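Protective Escort Practice at Public Appearances of Ruling Houses: The Rollstead Case
Student project report, Department of Public Administration
Author: Pirmin Nägeli
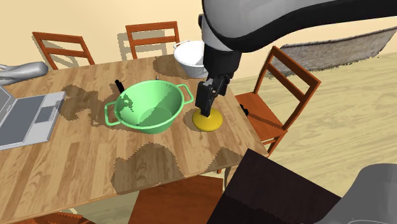
1. Scope

The project examines how a small principality organizes personal protection for members of its ruling house when they appear in public without prior notice. Rollstead was selected for its short administrative chain and its open archive. Court ceremonies and foreign visits are excluded.

2. Background

The office of household guard in Rollstead dates from 1788. Until the last century it was paid from the private income of the house, and its members answered only to the chamberlain. The Sasier Act moved the guard to the public budget and placed it under the interior ministry. Two points in the Act matter for this report. The guard may not close a public road without a police order, and guard vehicles are subject to ordinary parking rules except during a declared emergency.

3. Sources

The material consists of the duty logs of the guard for the year 2000, the parking and traffic files of the Droladov district, and the minutes of the ministry's working group on escorts. The logs record 90 unannounced outings. Entries give departure time, destination, number of vehicles and the name of the officer in charge. Names were removed before copying. The June log has water damage on several pages, and destinations there were taken from the fuel records.

4. Method

Each outing was coded for type of destination (shop, restaurant, private home, sports ground), size of escort and contact with the public. Contact was coded as present when the log mentions a complaint, a request to move, or a delay to other persons. Coding was done twice, with an interval between the passes. Differences were settled by returning to the log text.

5. Results

The usual escort was one marked car and one officer in plain clothes. Larger escorts occur mainly at sports grounds. Complaints are concentrated at Thibodeau Street, where the road is narrow and the loading zone is used by the shops until noon. In the district files, most of these complaints concern blocked deliveries. Few mention the conduct of the officers. No case was found in which a guard vehicle paid a parking fine, although tickets were issued and later withdrawn by letter.

6. Limits

The logs were written by the guard itself, and minor incidents may be missing. The withdrawal letters give no grounds, so the legal basis for them could not be checked against the Act. A request for the ministry's internal instructions was still pending when this report was submitted.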